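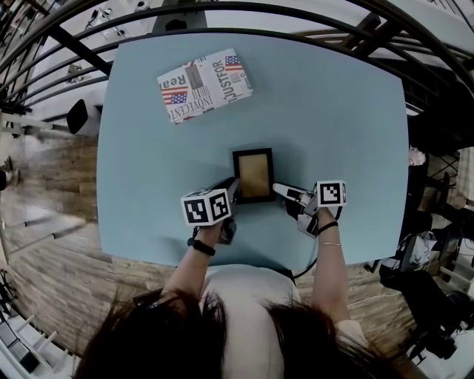
A light blue table, seen from above.

I want to defend the second verse. Many singers in our city now leave it out when they play old songs of complaint, because the listeners know only the chorus and they start to talk before the verse is finished. I understand the fear. I play bass in Furneo, and I have also looked at the room and wished for the chorus to come quickly.

But the second verse is where the song says who is angry, and for what. In "Iturra," which Bautista Huenchumán wrote for his mother, the chorus is only two lines and anybody could sing them, even the boss. The second verse has the bus, the wages and the locked gate. Without it we have a nice melody with clapping.

Last August we played it complete at the Gresisham, slower than usual. Three people left for the bar. The others stayed quiet, and I do not know if they liked it.

My friends in Farau tell me that a song must change or it dies. I agree with them about the tempo, the key, even the drums, which I never loved. The words are a different matter to me. If a singer finds them too long, there are many shorter songs, and some of them are very good.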